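## 4. Setting up a series in Simine

You've got your first manuscript imported (chapter 3), so now comes my favorite part - telling Simine that your books belong together. Once a series is set up, every name, place and invented word you've added to one book is ready and waiting in the next. If you write big fantasy sagas with a cast list as long as your arm, you're going to love this.

### 4.1 Create the series

1. Open the Library and choose **New > Series**.
2. Type the series title. This is the title that prints on the "Also in this series" page, so spell it the way you want readers to see it.
3. Drag your books into the series panel in reading order.
4. For a prequel novella, click the number beside it and type 0 or 0.5. Both work!
5. Click **Save Series**.

> **Note:** A book can sit in only one series at a time. For a spin-off, make a second series and link the two under **Series > Related**.

### 4.2 Build the glossary

1. Select the series and open the **Glossary** tab.
2. Click **Gather Names**. Simine reads through every book and lists the capitalized words it doesn't find in its dictionary.
3. Go down the list and mark each one Person, Place, Thing or Ignore.
4. Add alternate spellings in the second column. Titles and nicknames go here too, so "the Brabec" and "Lord Brabec" both lead to the same entry.
5. Turn on **Warn on near matches** if your hero has an apostrophe in his name. You'll thank yourself in book three.

The glossary holds up to 1000 entries per series. My own test series, a very silly romance set in a drowned city called Clonis, came in at 158, and I thought I'd gone overboard!

> **Caution:** Merging two entries changes the spelling in every book in the series, including books you've locked. Make a backup first (**File > Snapshot**). Snapshots are kept for 72 hours and then cleared, so export any you want to hold on to.

### 4.3 Front and back matter

1. Open **Series > Shared Pages**.
2. Check the pages you want in every book: author bio, other titles, newsletter sign-up, map.
3. Write each page once. Edits flow to all the books the next time you export.
4. To leave a page out of one book, open that book and uncheck it under **Pages**.

Keep the bio under 15 lines if you're exporting for print. Longer ones spill over, and you may end up with a blank left-hand page behind them. 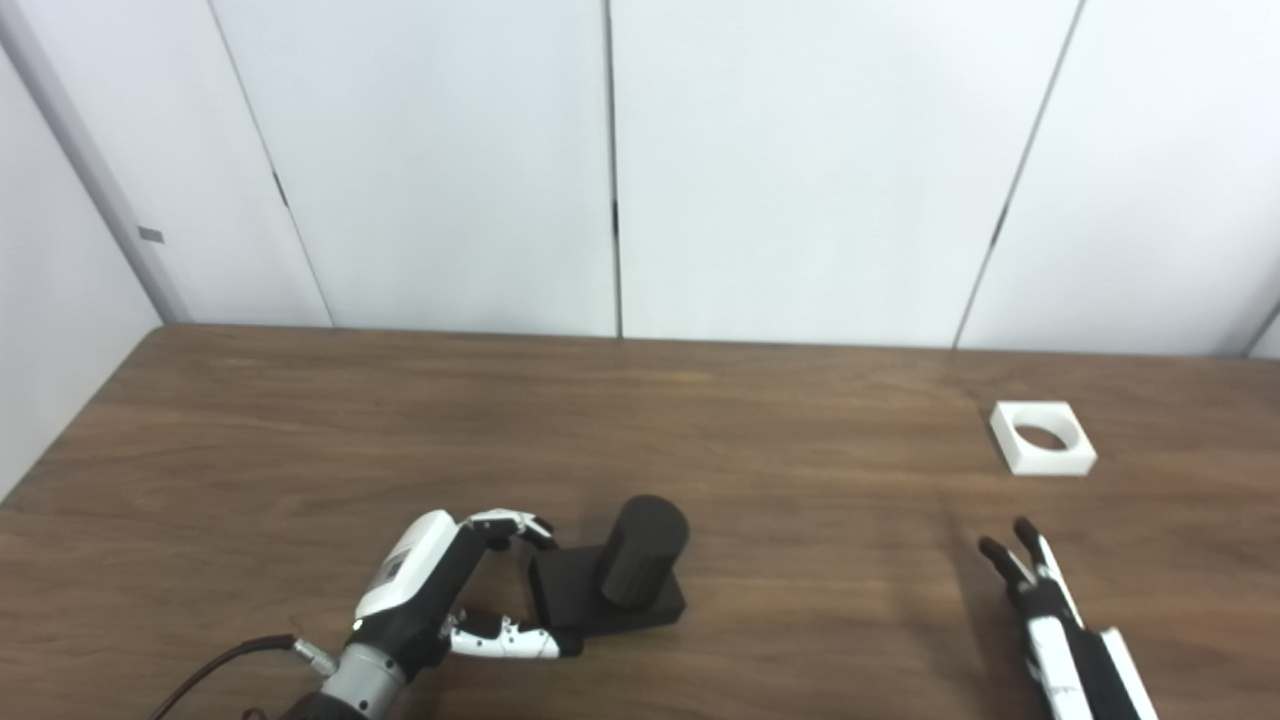
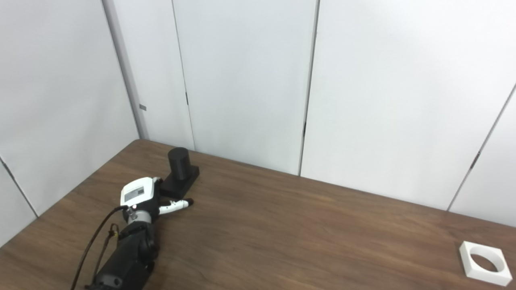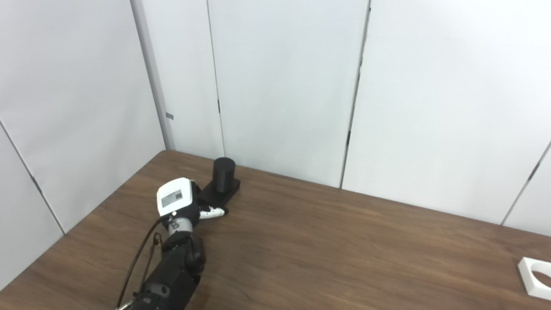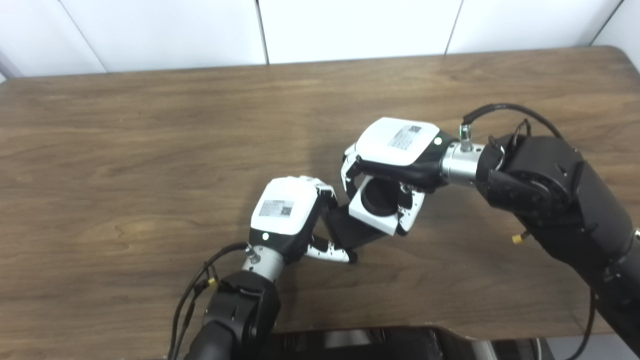

**Urmila Awasthi**
Documentation writer, Plostcombe

### 4.4 Check your work

1. Choose **Series > Preview** and pick any book other than the first.
2. Look at the "Also in this series" page. The book you're previewing should be missing from its own list.
3. Click a glossary name in the text - the entry opens in the side panel, with every chapter where that name appears.
4. Export a sample and open it on the device your readers use most.

If the books come out in the wrong order, go back to 4.1 and look for two that share a number. Simine sorts those by title.

Next: chapter 5, Maps and family trees.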